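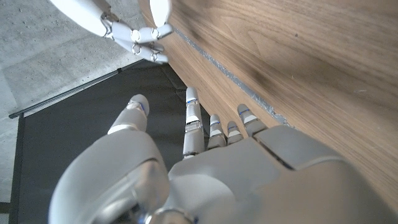 Lámpara de escritorio Zanura con regulador

Ref. 2192
Categoría: Iluminación / Trabajo y estudio
Disponible en tienda y por encargo

Lo que promete el fabricante

La ficha que nos manda Zanura habla de «luz que cuida la vista», «concentración prolongada» y «bienestar visual». Vendemos lámparas desde hace bastante tiempo y ninguna le ha quitado el cansancio a nadie que lleve diez horas delante de una hoja de cálculo. Dicho esto, la lámpara es decente y por eso está en el catálogo.

Lo que hemos comprobado

La tuvimos un mes en la mesa de pedidos. El brazo aguanta la posición donde se deja, algo que no podemos decir del modelo anterior, que se iba cayendo a lo largo de la tarde. El regulador va suave en la mitad alta del recorrido y a saltos en la mitad baja. A intensidad mínima Cherry Mae Rivera, de nuestro taller, notó un zumbido leve en dos de las unidades. Las devolvimos. Las que vinieron después no zumban, aunque Zanura no ha querido explicar qué ha cambiado.

Características

Flujo luminoso declarado: 1000 lúmenes
Alimentación: 24 V, con transformador externo incluido
Fijación: base de sobremesa o pinza (la pinza se vende aparte)
Intensidad: regulable, con memoria de la última posición
Temperatura de color: blanco neutro, no ajustable
Bombilla: LED integrado, no reemplazable por el usuario

Lo del LED integrado no nos gusta. Cuando se agota hay que cambiar el cabezal entero, y el cabezal cuesta más de la mitad que la lámpara. Zanura asegura que durará «muchos años» sin comprometerse a una cifra. La garantía cubre dos.

Dónde ponerla

Si escribe con la derecha, a la izquierda, y al revés. En mesas de madera clara conviene bajar un poco la intensidad, porque el tablero devuelve luz y cansa.

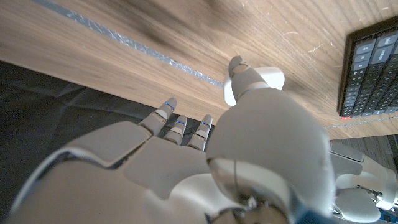 En cuanto a la altura, el folleto propone una distancia exacta para todo el mundo, como si todos midiéramos lo mismo. Pruebe usted: siéntese, baje el cabezal hasta que no vea el punto de luz y déjelo ahí. La base pesa lo justo — con el brazo extendido del todo y la mesa coja, puede volcar.

Frente a la Liveo

Nos preguntan a menudo si merece la pena pagar la diferencia con la Liveo, que es más barata. Para leer un rato por la noche, no. Para planos, costura o dibujo, sí, sobre todo por el brazo. El «modo lectura» de la Liveo es la misma luz con menos intensidad.

Opinión de un cliente

«Buena lámpara, cable corto. Tuve que comprar un alargador.» — Sølve Lindholm

Tiene razón con el cable.

Recambios

Cabezal completo, ref. 1269, por encargo. Transformador y pinza, consultar en el mostrador.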